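Stusine Table Clearing Notes

Version 2, 13 June 2020
Maintained by Yolanda Huaranga. Label review by Sharon Muriithi.

Summary

Stusine is a set of 121 short records of small tables being cleared and wiped after a snack or light meal. Each record consists of a text log, an item list and, where one exists, a still. The set covers household tables only. Restaurant tables and kitchen counters are out of scope.

Contents

records/ one text log per table
items/ item lists, one line per object
stills/ stills, matched to records by number
terms.txt the controlled word list
changes.txt edits since version 1

Item lists use general nouns: tray, bowl, cup, cloth, sponge, crumbs. Brand names are left out. Printed text on an object goes in the "print" field exactly as it reads, including punctuation and lower case.

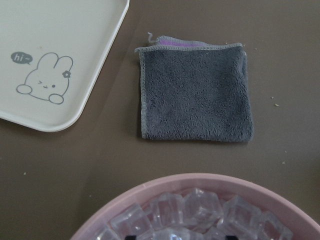 Cloth entries take four fields: color, edge, fold state and position. Color is the color of the side facing up. If a second color shows at a fold, it goes in the same field after a slash, so a charcoal cloth with a lavender strip along its folded top edge is entered as "dark gray/purple". A hanging loop is noted under edge. Fold state is either folded or open; a cloth that is bunched up counts as open. Position is given relative to the nearest tray or bowl, never to the room.

Crumbs are entered as present or absent. Version 1 had a size scale, which was dropped after the two reviewers disagreed on almost 4 records in every batch. Stains are a separate entry. Shade variation in the tabletop itself is not a stain.

Trays with a picture on the floor get a short note in the "print" field, for example: bunny, winking, speech bubble "hi~". The note helps tell apart trays of the same color and shape when a record has more than one.

Sources

Logs came from two households, listed as Ríos and Eltville. The names are labels for the sets and say nothing about location. Tables were logged as found. Storage and checksums are handled through Prendier, our in-house file index.

Known problems

Some Eltville logs use "rag" where the word list has "cloth". Treat them as the same term.
Item lists written before November do not record the hanging loop.
Partly visible objects are listed, but their size field is blank.

Corrections

Send the record number and the proposed line to Sharon. Changes to terms.txt go through Yolanda and are applied to both household sets together.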